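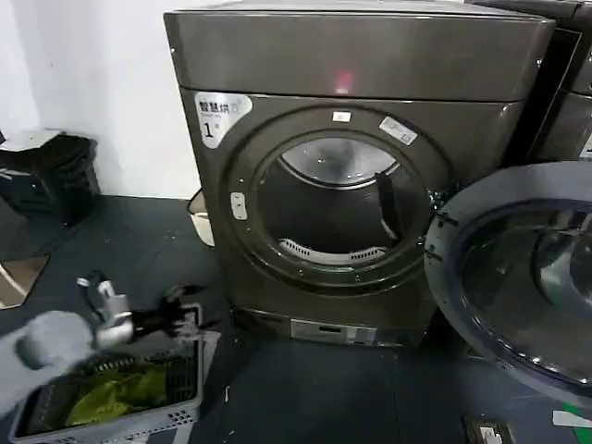

4.2 Night staffing and who holds the keys

I spent most of March at Korketti, a remand prison with three wings and far too few officers after dark, and I'll admit I went in expecting the new outside guards to be the big story. They were, but mostly at shift change! The perimeter had been handed to a contract company in the winter, while the wings stayed with the regular staff, and the two groups kept separate logbooks (in different rooms, too, so I did a lot of walking).

Loretta Schumacher and I read both sets side by side. We found 23 late handovers in the month, and 16 of them fell on nights when the gate keys were signed out by the perimeter team. Carrilho reports much the same thing from Garcia, although his prison is bigger, with 1,000 men, and has a proper control room.

Figure 3. Late handovers at Korketti in March, by team holding the gate keys: perimeter team 16, wing staff 7.

I asked the wing officers what they made of it, and most of them wanted to talk about overtime instead, so I've moved that to section 4.3.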